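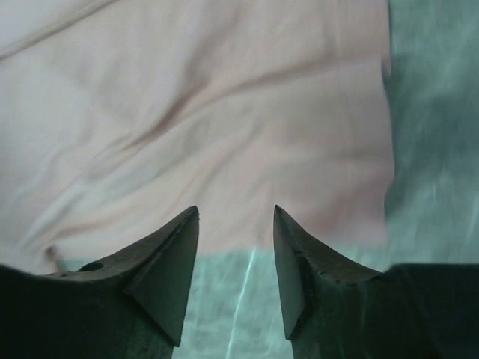

Quem somos

A Lillavance é uma pequena oficina de ensaios que experimenta garras, braços, câmaras e controladores antes de alguém os comprar. Começámos com uma bancada, um braço em segunda mão e muita curiosidade, e ainda hoje gostamos de pensar que é a curiosidade que paga a renda (a renda, essa, não parou de subir). Quem nos procura costuma ter um problema bem concreto em cima da mesa: uma peça que escorrega, um saco que rasga, um pano que nunca fica duas vezes na mesma posição. Traz-nos o problema, nós montamos o equipamento, e depois conversamos com calma sobre o que vimos.

Somos uma equipa de 11 pessoas, entre gente da mecânica, da eletrónica e da programação, e também quem veio da confeção e sabe de tecidos muito mais do que qualquer folha de características. Essa mistura faz-nos falta todos os dias!

O que fazemos

A maior parte do nosso trabalho é comparar. Pegamos em dois ou três modelos de garra, montamo-los no mesmo braço, com o mesmo controlador e a mesma câmara, e repetimos a tarefa do cliente até termos números que mereçam confiança. Uma série completa tem 2,000 tentativas, divididas por vários dias, e cada uma fica registada com a imagem da câmara do punho, a força medida e o resultado.

Os tecidos ocupam-nos uma boa parte do ano e são, confessamos, o nosso fraco. Um pano felpudo, com um vinco atravessado e meia dúzia de ondinhas, é um adversário muito mais manhoso do que uma caixa de cartão. Os dedos escuros de ponta afiada, que entram abertos junto à bainha ou à orla do pano, dão-nos uma vista limpa do ponto de contacto, e por isso voltamos a eles muitas vezes quando queremos comparar ângulos de aproximação. Também usamos dedos largos, pontas macias e ventosas — cada família tem os seus defensores cá dentro, e as discussões à hora do almoço podem ser demoradas.

Fazemos ainda ensaios de câmaras (de punho e fixas, com luz boa e com luz má), comparação de controladores e pequenas provas de conceito para quem está a pensar em automatizar uma tarefa e não sabe por que ponta lhe pegar.

Como trabalhamos

O primeiro encontro é sempre uma conversa, sem compromisso. Pedimos que nos traga as peças verdadeiras, com as manchas, as dobras e os defeitos que têm no dia a dia, e uma ideia do ritmo de que precisa. Em 5 dias úteis enviamos um plano de ensaio com o equipamento proposto e o preço.

No fim, o cliente recebe um relatório escrito em português corrente, os vídeos completos e todos os dados, incluindo os das tentativas falhadas. Não vendemos equipamento nem recebemos comissões de quem vende. Se nenhuma das garras servir, é isso que fica no relatório.

Projetos e parceiros

O Batier é o nosso projeto mais antigo e trata da separação e dobragem de têxteis de casa: toalhas, panos, lençóis pequenos. Já lá vão 85 combinações de dedos, velocidades e alturas de aproximação, e a lista continua a crescer. O Cenum é mais recente e dedica-se aos controladores, sobretudo à forma como reagem quando a garra encontra resistência antes do previsto. Em Zamudio temos uma segunda bancada, montada à imagem da primeira, onde repetimos os ensaios que nos deixam dúvidas.

Venha visitar-nos

Gostamos muito de receber visitas, de empresas, de escolas ou de quem simplesmente passa e tem vontade de espreitar. O próximo dia aberto é sáb., 22 de junho, durante toda a manhã, com as bancadas a funcionar e café para quem chegar cedo. Pode trazer um objeto difícil de agarrar — já nos apareceram meias, alfaces e um novelo de lã — e experimentamo-lo consigo. Para grupos de escolas pedimos só que nos avisem antes, através do formulário de contacto, para prepararmos óculos de proteção para todos.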